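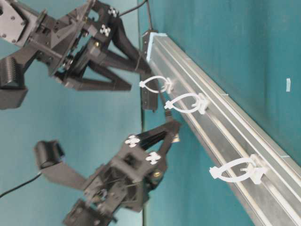 Report of Visit: Troltunix Demonstration Workshop, Orozco

The Automation Assessment Office of the Lorkora Technical Institute visited the Troltunix workshop in Orozco on Thu 31 January. The purpose of the visit was to review the Zivasine bench kit, a two-arm workstation that the firm offers to small assembly shops and training centers. The Institute is considering the kit for its wire management course, in which students fit plastic clips to aluminum rail before cable is laid.

Visitors were received in the main hall and given a short account of the product line. The kit is sold with two arms, grippers, wrist cameras and a license for the control software. Rails, clips and other parts to be handled are supplied by the customer. Delivery is quoted at 8 weeks from the date of order, and Troltunix has delivered 200 kits to date.

The greater part of the morning was given to the rail and clip task. Staff of the firm answered questions while the arms were at the bench and allowed visitors to stand close to the work.

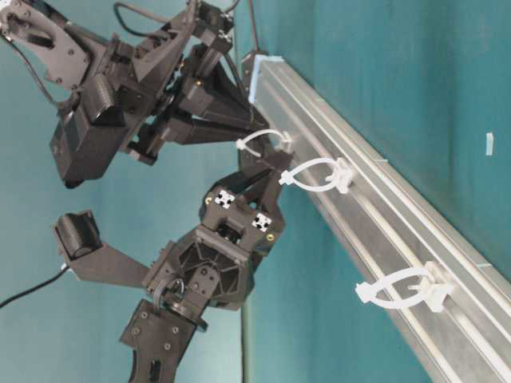
Both arms of the Zivasine kit at the grooved rail, with white clips in place.

The long, narrow fingers were of particular interest to the Institute. Clips on a rail of this kind stand close to the metal, and wider jaws used in earlier trials at Lorkora could not reach them from the side. Troltunix states that the fingers should be inspected after every 1,000 cycles and can be changed with hand tools. Replacement fingers are sold in sets of 4.

Discussion then turned to the handling of the rail itself. The Institute asked whether one arm could hold a long part while the other worked along it. The firm replied that this is supported, but that the holding position must be taught again whenever the rail length changes. Cable routing at the wrist was also raised, as students will be working near the arms.

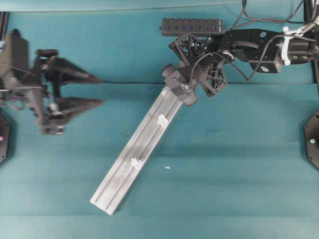
Rail held at its upper end by one gripper, with the second gripper at left.

The visit closed with a review of service terms. On-site repair is not included in the base price, and the firm was asked to quote for it separately. A written offer is expected before the equipment budget is set in July. The Office recommends a trial period at Lorkora before any purchase is approved.

Related Reports
Visit to the Orozco Trade Fair
Bench Safety Review, Lorkora Training Hall
Equipment Loans: Terms and Request Form

Last updated in July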